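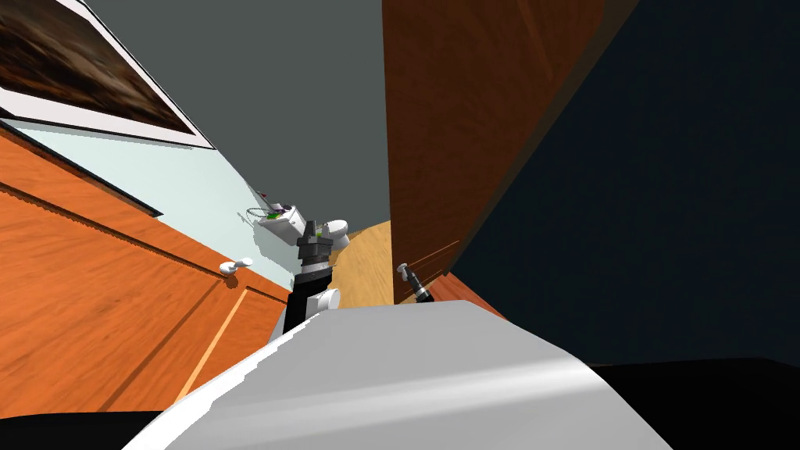 Plomwood light seals: are they worth the money?

shuttermoss
Picked up a Penner rangefinder at the Rurham camera fair and the back leaks like a sieve. Orange streaks down the left side of nearly every picture on the first roll. A chap on the next stall swore by the Plomwood pre-cut seal kit and says it lasts for decades. Has anyone here used one? I've only ever cut my own from craft foam.

2 likes

greycard_ian
Lasts for decades? The kit hasn't been on sale for decades. I'd like to know how he worked that out.

It's foam with sticky on the back. I paid for one, put it in my Penner, and the hinge strip was too thick to let the door shut without leaning on it. Ended up peeling it off and using black wool in the channels, same as the factory did.
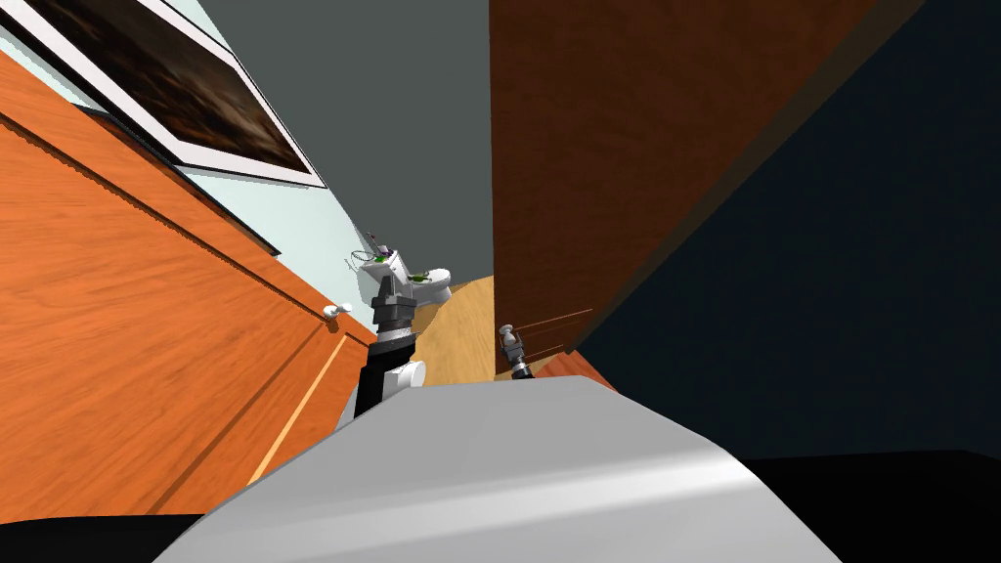 And are you sure it's the seals? Streaks in the same place on every picture could be a hole in the shutter curtain. Take the lens off, open the back, hold it up to a bright lamp in a dark room and look through while you turn it about. People change the foam, shoot another roll, get the same streaks and then blame the foam.

3 likes

halfstop
Bit harsh. I've put Plomwood kits in a Penner and a Rasari folder and both shut properly. Did you get all the old gunk off first? If there's a layer of tar left in the groove then of course the new strip sits proud.

greycard_ian
Yes, I cleaned it. Lighter fluid and cocktail sticks, a whole evening of it. The groove was bare metal.

halfstop
Then yours may have been an early kit. Mine had two thicknesses in the packet and the thin one goes on the hinge side. It does say so on the sheet, in very small print.

greycard_ian
Mine had one thickness and no sheet. So either they changed it or you and I bought different things under the same name, and that doesn't fill me with trust.

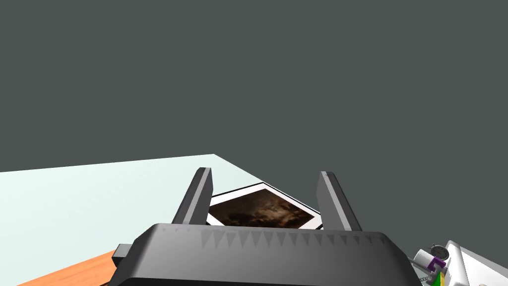
I'd still say wool. A ball of it will do every camera you ever own and you can pull it out again if you get it wrong.

shuttermoss
Did the lamp test. Curtain looks fine to me, no pinholes. Taped up the hinge side with black tape and have another roll in it now. If the streaks go I'll try the wool there and leave the rest alone.

2 replies

halfstop
Tape the film counter window as well. Mine let light in there.

greycard_ian
On a Penner? Never heard of that one. Change one thing at a time or you won't know what cured it.

1082 views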